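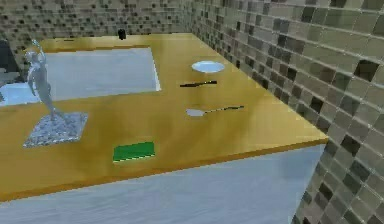 キッチン案の3D表示、コーナー側。天板は黄みの木目調、シンクは白。

**件名:** 見積書PDFが出ない(「用紙がありません」と言われる)
**対象:** Zoltura 見積モジュール、保存先は Deltavness 同期フォルダ
**起票:** 営業・設計チーム
**担当:** 社内システム(ひとり)
**優先度:** 高 → 中 → 高 → 低
**状態:** 解決済み(再発時は再オープン)

## 起票時の内容

Zolturaでキッチンの案件を開き、「見積書をPDFで保存」を押すと、進捗バーが右端近くまで行って止まります。しばらく待つと「用紙がありません。用紙を補給してください」と出ます。PDFなので用紙は使いません。念のためプリンターに用紙を補給しましたが、改善しませんでした。

3D表示は普通に動きます。天板の色替えもできます。見積書だけが出ません。お客様との打ち合わせは16:00です。よろしくお願いします。

## 対応ログ

**9:40**
受付。用紙を補給した判断は責められない。画面にそう書いてあるのだから。

まず再現を試す。自分の端末で同じ案件を開き、保存を押したところ、一発でPDFが出た。起票者に「こちらでは出ました」と返信。この一文がサポート業務でいちばん嫌われることは承知している。

出来上がったPDFはメールで送付した。打ち合わせはこれで乗り切れるはずなので、優先度を「中」に下げる。

**10:15**
見積書に旧価格が載っていると連絡あり。自分の端末の価格表が春のままだった。優先度を「高」に戻す。

価格表を更新して出し直し、送付。金額は起票者が確認済み。ここは完全に私のミスなので、別チケットにせずこの場で反省しておく。

**10:30**
起票者の席で症状を確認。

1. 案件を開く
2. 「見積書をPDFで保存」を押す
3. 進捗バーが進む
4. 進捗バーが進まなくなる
5. 用紙を要求される

バーが止まってからメッセージが出るまでは、毎回きっちり60秒。これだけ正確だと、何かが壊れているというより、何かを待って諦めている感じがする。

再起動は起票者が実施済み。私が頼む前に「もうやりました、二回」と言われた。教育が行き届きすぎている。

**11:05**
プリンター説を片付ける。

- 既定のプリンターを別の機種に変更:変化なし
- プリンターを全部削除:変化なし。ただしメッセージは相変わらず用紙を要求する
- 印刷スプーラーの停止:変化なし
- プリンターの電源断:隣の席から苦情

プリンターがひとつも登録されていない端末で用紙を求められるのは、なかなか得がたい体験だった。プリンターは無関係と判断し、設定を全部戻した。隣の席にも謝った。

**11:40**
案件データを疑う。空の案件を新規に作り、引き出しをひとつだけ置いて保存。やはり用紙切れ。引き出しひとつで足りなくなる用紙とは何なのか。

逆に、問題の案件を別のフォルダーに複製して開くと、見積書は出た。同じ端末、同じ利用者、同じデータで、場所だけが違う。

この時点で保存先を疑うべきだった。ログなので正直に書くと、私はこのあと昼食を挟んでフォントを疑っている。

**13:10**
フォントを疑う。根拠は、以前フォントで似たようなことがあったという記憶だけ。見積書のひな形で使っている書体を全部標準のものに置き換えた。

結果:やはり出ない。加えて、見積書の見た目が町内会のお知らせのようになった。元に戻す。

**13:45**
Zolturaのサポート窓口に問い合わせ。自動返信が来た。「お使いのプリンターの用紙をご確認ください」とのこと。

返信を待つ間に、マニュアルの巻末でログ出力の設定を見つけた。既定では無効。有効にするには設定ファイルに次の行を足してアプリを再起動する。

```
[Export]
LogLevel=4
```

3以下だと開始と終了しか書かれない。4にすると急に饒舌になる。

**14:05**
出力されたログから該当部分のみ抜粋。

```
export: begin
export: write temp file ... ok
export: rename temp file ... access denied
export: retry
export: retry
export: retry
export: timeout (60)
export: raise ERR_OUTPUT_NOT_READY
ui: show message "用紙がありません"
```

やっと話が見えた。Zolturaは、保存先フォルダーにいったん一時ファイルを書き、それを正式な名前に変更してPDFを完成させる。その名前の変更が拒否されている。何度か試し、時間切れになり、「出力先の準備ができていない」というエラーが上がる。画面はそれを「用紙がありません」と翻訳する。出力先といえばプリンター、準備ができていないといえば紙、という連想なのだろう。昭和の香りがする。

**14:20**
ファイルを掴んでいるのは誰か。開いているハンドルを調べたところ、Deltavnessの同期クライアントだった。一時ファイルができた瞬間に「新しいファイルだ」と飛びつき、アップロードを始めて離さない。本人は仕事熱心なだけである。

Deltavnessの同期を一時停止して保存。

見積書が出た。

同期を再開して保存。用紙切れ。もう一度停止して保存。出た。偶然ではなさそうなので、起票者に口頭で回避策を伝えた。

**14:35**
では、なぜ今まで動いていたのか。

同僚のEugeniusz Sowaに聞くと、先日、共有フォルダーの整理をしたという。以前の見積書は同期対象外の「出力」フォルダーに落ちていたのだが、名前が紛らわしいので「Joroneo展示場」の案件フォルダーの下にまとめてくれたらしい。全員に案内メールも出したそうだ。受信箱を検索したら確かにあった。私は「確認しました、ありがとうございます」と返信していた。

Sowa氏に落ち度はない。フォルダーは見違えるほどきれいになっている。

**15:00**
私の端末で再現しなかった理由もこれで説明がつく。私のZolturaは、保存先が昔の「出力」フォルダーのままだった。価格表も保存先も古いおかげで、症状だけは出なかったわけだ。更新を怠ることの利点を初めて見たが、他の人に勧めるつもりはない。

## 試した対処と結果

| 対処 | 結果 |
|---|---|
| 用紙の補給 | 効果なし(紙は別件で使われた) |
| 再起動 | 効果なし |
| プリンターの変更・削除 | 効果なし |
| 書体の置き換え | 効果なし、見た目が悪化 |
| 保存先をローカルに変更 | **有効** |
| 同期の一時停止 | **有効**だが再開を忘れる危険あり |
| 一時ファイルを同期対象から除外 | **有効**、これを採用 |

## 恒久対応

同期を止める運用は採らない。止めた人が必ず再開するという前提に立つ手順は、長続きしたためしがない。

Deltavnessの除外設定に、Zolturaの一時ファイルの拡張子を追加した。

1. Deltavnessの設定を開き、「同期」→「除外するファイル」へ進む
2. `*.ztmp` を追加する
3. 「既存のファイルにも適用」にチェックを入れる
4. Deltavnessを終了し、起動し直す
5. Zolturaで任意の案件を開き、見積書をPDFで保存する

3を飛ばすと、フォルダーに残っている過去の一時ファイルを律儀に同期し続ける。手順5で用紙を要求されたら、まず3を見直すこと。

設定後、起票者の端末で50件の見積書を連続出力し、全件成功した。途中で画面を眺めるのに飽きたが、件数は最後にフォルダー側で確認してある。他の端末には翌朝のログイン時に同じ設定が配られる。

## 追記

**15:50**
打ち合わせ用の見積書は、起票者が自分の端末から出し直した。天板の仕様が直前に変わったとのことで、午前に私が送ったPDFは二通とも使われていない。

**17:30**
Zolturaの窓口から人間の返信が来た。要旨は次のとおり。

> 同期フォルダーへの直接出力は推奨しておりません。メッセージの文言につきましては、開発部門に申し伝えます。

推奨していないことがどこに書いてあるのかを尋ねたところ、リリースノートの場所を教えてもらった。「その他の軽微な変更」の中にあった。

## 補足質問への回答

**Zawadzka店の端末でも同じことが起きますか。**
Zawadzka店はDeltavnessを入れていないので、今回の原因では起きません。あちらで「用紙がありません」と出た場合は、本当に用紙がない可能性があります。プリンターを見てください。

**進捗バーが止まったら、強制終了してもいいですか。**
60秒待ってください。途中で落とすと一時ファイルが残ります。残ってしまったら、Zolturaを閉じてから `.ztmp` を手で消して構いません。案件データ本体は `.zproj` なので、こちらは消さないでください。一文字目が同じなので、急いでいるときほどよく見てください。

**補給した用紙はどうすればいいですか。**
そのままで結構です。

## 残作業

- [x] 除外設定の配布登録
- [x] 私の端末の価格表と保存先を更新
- [x] ログレベルを既定に戻す(4のままだとログが一日で20MBになる)
- [ ] 社内手順書の「PDFが出ないとき」の項から「用紙を確認する」を削除
- [ ] 案内メールを読んでから返信する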